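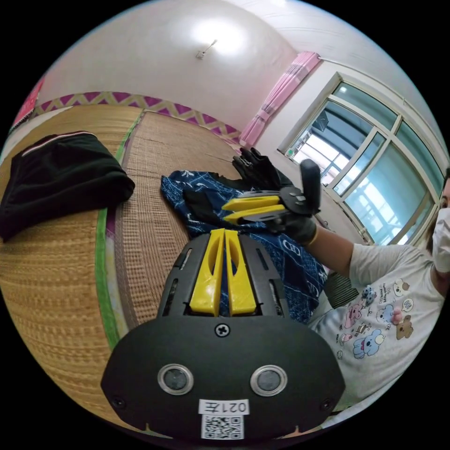
Hand-held gripper with yellow fingers, and a second one in use over the blue cloth

Buying hand-held grippers for a cloth-folding project – what should go in the budget?

Posted by Ha-rang Shin, June 30, 2020

Hello all! I help run the making club at Lorkbridge and we've finally got the go-ahead to put together a kit for recording household jobs by hand, mostly folding and sorting clothes, so that we can train a small arm on it later. I'm thrilled, as I've been asking for this for ages. I now have to turn "we'd like some grippers" into a proper list with prices next to it, and I've never bought anything like this before.

What I know so far: we want the two-finger sort that you hold upright and squeeze, with a wide-angle camera on each. People will work sitting on the floor on mats, with clothes and bits of cloth in front of them. We'd like to start in September. I have enough for two pairs if I'm careful, or one pair and a decent computer.

Things I'm stuck on:
Do we buy ready-made from Clanell or print the parts ourselves?
How many spare fingers?
Is it worth paying for work gloves, or will people's own do?
What have I forgotten? (I know there's something.)

Any pointers very welcome, even if it's just "don't buy the cheap cable".

Madhu Pandey

Oh, you're going to enjoy this! We did much the same thing last year with shirts and tea towels and I'd happily do it all over again.

Go for one pair and the decent computer. I know two pairs sounds better, but wide-angle video from two grippers at once eats storage at a silly rate, and our old laptop couldn't copy one day's work off before the next day's began. Buy the second pair when you've seen how the first one gets used. You will want to change something by then – we moved to a longer handle.

On ready-made or printed: we bought ours from Bhatt as a part-built set and printed the fingers. Fingers are the bit that wears. Soft cloth is kind to them but zips and buttons aren't, and every so often someone kneels on one. I'd put six spares in the budget for a single pair and keep the print file somewhere everybody can reach it. Choose a bright colour too. Ours were grey at first and they vanished against dark clothing in the video, so we reprinted the lot.

Gloves, yes, buy them. Get two sizes at least, and try them on with the gripper in hand before you order a stack. Thick ones make it hard to feel the squeeze. A thin work glove with a snug cuff was the best we found.

What people forget, in the order we forgot it:
Labels. Mark left and right on every unit and put the same mark on its charger, its case and its folder on the computer. We swapped sides for a whole afternoon without noticing.
A second lot of memory cards, so one lot can be copied while the other is out.
Small screws and the screwdriver that fits them.
Something to sit on. Floor work is lovely for the first half hour. We ended up buying cushions.
Cloth! You need far more of it than you'd think, in plain and patterned, light and dark. Charity shops are great for this. We came home with 35 pieces and used every one of them.

Then leave up to 32 hours for setting up before anyone records a thing that you mean to keep. It sounds like loads, but time to get the two cameras agreeing with each other has to come from somewhere, and it's better in the plan than in your evenings.

Do post again when it arrives, I'd love to hear how you get on.

Tandent

what madhu said about cables and cards. also ask the seller if they do the fingers separately before you pay, mine only sold the whole front end and it was a lot more than i'd planned for. dont bother with the fancy case, a toolbox with some foam in it is fine

Ha-rang Shin

Thank you both, this is brilliant! I've moved the second pair to a "next year" line and added fingers, cards, labels and a toolbox. Madhu, did the cushions come out of the equipment money, or did you have to find that somewhere else?

Madhu Pandey

Equipment money. I put them down as "floor seating, recording area" and it went through with the gloves.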